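Jemum Two-Arm Sorting Bench

Equipment > Bench robots > Demonstration units

Article no. 3761
Supplier: Imex
Availability: to order
Price: on request

Reviewed for this catalog by Leena Kinnunen after the open day at Manninen, July 2019

We list the Jemum bench because customers keep asking for it. Before we put our name next to it we wanted to see it work on a table, with parts lying on it, in front of people who could ask awkward questions. Imex brought a complete bench to the open day at Manninen and ran it on and off through the afternoon. What follows is partly specification and partly what we thought standing next to it. The brochure is available separately and is a good deal more cheerful.

What you get

Two arms, left and right, mounted on an aluminum rail along the front edge of a white tabletop. Each arm has its own gripper and its own cable run. Pale screens close off the back and both sides. The divided tray comes with the bench, as does a bag of mixed toy bricks for practice. You do not get a computer, and you do not get a table to stand the whole thing on. Imex treats both as obvious. Our last customer for a similar bench did not find them obvious at all, so read the order form twice.

What it is for

Teaching and trials. The usual exercise is sorting bricks by color into the lanes of the tray. Aarne Partanen of Imex called it "a small factory" in his talk. It is a bench with two arms on it. A school lab or a training room could get real use out of that, and it doesn't need the bigger word.

The demonstration

Partanen gave a short introduction and then Saimi Toivonen took over the controls. She knows the bench well and she was frank about it, which helped. When a visitor asked whether the arms were deciding for themselves what to pick, she said no, she was guiding them for this part, and she would say so when that changed. It would be nice if the brochure drew the same line. As printed, it talks about "autonomous sorting" on the front page and mentions operator guidance once, in small type near the back.

So if you are buying this to show students how an arm is steered onto a small part, you have seen what you need at a demo like this one. If you are buying it to sort things while you are out of the room, ask for that run separately and stay for all of it.

The bricks are a fair test in one respect. They land any way up, and the odd shapes are awkward for a two-finger gripper. They are also light, hard and brightly colored, and your own parts may be none of those things.
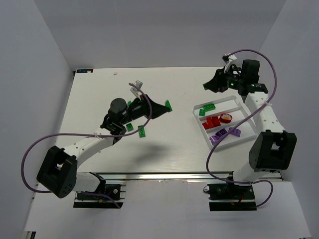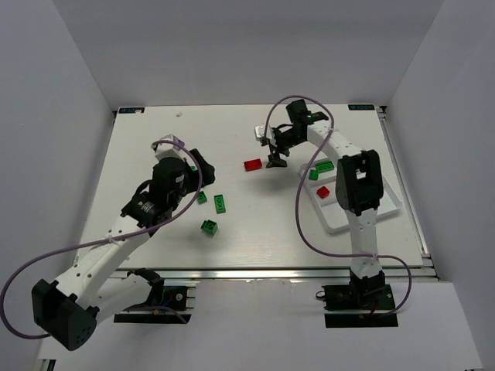
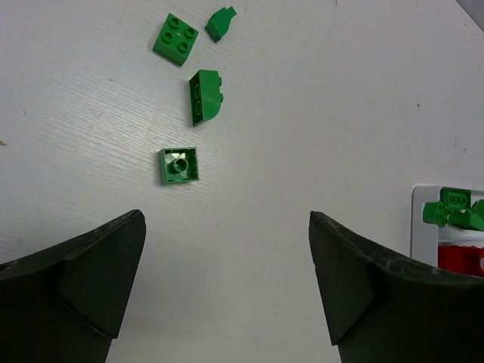
The Jemum bench sorting bricks at Manninen. The last picture is the view from one of the grippers.

What we liked

The layout is easy to follow. With the arms at the front corners and the work between them, a class can stand around and see what is being picked and where it is meant to go. The gripper view is useful too. Veikko Turunen, who teaches evening courses and came along with us, spent more time on that than on the arms themselves. His point was that a brick lying upside down looks simple enough from across the room, and from the gripper you start thinking about where the fingers are going to go.

The tray is plain and sensible. You can lift it out, turn it, or use a box of your own instead. Toivonen had it standing at an angle and didn't seem to mind.

What we did not like

The cables. They loop well out from the arms on both sides, and on a bench meant for students that is asking for a sleeve to catch. Imex says the slack is needed for full reach. Fine, but a guide of some kind could be in the box. Usteck sells a cable guide that Turunen has fitted to other arms, and we can quote for it. We have not tried it on this one.

The rail mounts want checking when the bench arrives and again after it has been moved. The manual gives this one line - it deserves a page.

Then there is the figure of 90 percent correct placement in the brochure. We asked how many bricks, which bricks, and who was at the controls. Partanen promised to find out. Ilari Aaltonen from our service desk has written to him since and we are still waiting. Until an answer comes we are leaving the number out of our own specification, and we would advise you not to put it in a funding application either.

Questions we get asked

Can it be bought with one arm? Not from Imex. You can leave one parked, but you pay for both.

Will it handle parts other than bricks? Probably some. Send us a handful of yours and we will ask for a trial before you order. Soft packaging and anything slippery would worry us.

Does it need a safety fence? The side screens are there for the background and the light. Do not count them as guarding. Your own safety officer has to decide what is needed in your room, and we won't sign that off from a catalog page.

Can students run it without help? After an introduction, with a teacher in the room. Turunen thought a first group would need most of an evening just to get a feel for the reach.

Is there a newer version on the way? Imex mentioned December for revised software. We have heard dates like that before. Don't order on the strength of it.

Ordering and terms

Delivery is 76 days from confirmed order, according to Imex. Setup on site is quoted separately and we recommend taking it. Spare gripper fingers come in packs of 5 and we would add one pack to the first order, as fingers are what get knocked when people are learning. The warranty covers the arms and mounts. It does not cover fingers, cables or bricks.

Returns are accepted on unopened units only. That is Imex's rule and we have asked them to change it, because you can't judge a bench like this in its box. For the time being the better way is to see one running first. Call the service desk and ask for Ilari Aaltonen, who keeps the list for the next demonstration. Bring your own parts along, and ask who is steering.

Related items
Usteck cable guide, pair
Spare gripper fingers, pack of 5
Divided tray, white
Practice bricks, mixed bag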